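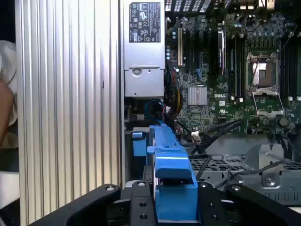 FOR IMMEDIATE RELEASE — September 21, 2023. Trostent, which takes old office computers apart for a living, today published its Equipment Planning Guide for small recycling shops thinking about buying a robot arm. The guide is free, runs 15 pages and contains no pictures of handshakes. It is built on the jobs that fill a working day, such as a Dell workstation with its side open, a blue plastic bracket in the gripper, and a bundle of yellow, red and black power wires running just where you would like to put your fingers. Most sales brochures show the arm lifting a cube. Trostent has yet to be sent a cube.

The guide grew out of the company's own first budget, which covered the arm and very little else. Left off the list were spare gripper fingers, a bench that doesn't wobble, and the hours needed to teach one task well enough to leave it alone. Each of these now has its own line in the planning sheet, along with a blank one labeled "what we forgot." Trostent recommends putting a real number in it.

"We were asked for a payback date before we had been asked what the thing would pick up," the company said in a statement. "We gave one anyway. It was a lovely date."

Buyers are urged to price the job before the machine. A shop handling 1,000 computers a year has different sums to do than one handling 4,000, and the guide works through both. It also suggests a trial on 100 mixed units, taken from the pile as they come — dents, missing screws and all — before anyone signs for a second arm.

A companion worksheet, Rana, covers leasing, service contracts and training time. It was prepared with Fatitz, a leasing firm that agreed to leave in the page on when not to lease.

Both documents can be picked up at Trostent's Grorkier shop or requested by mail. An updated edition is planned for December, budget permitting.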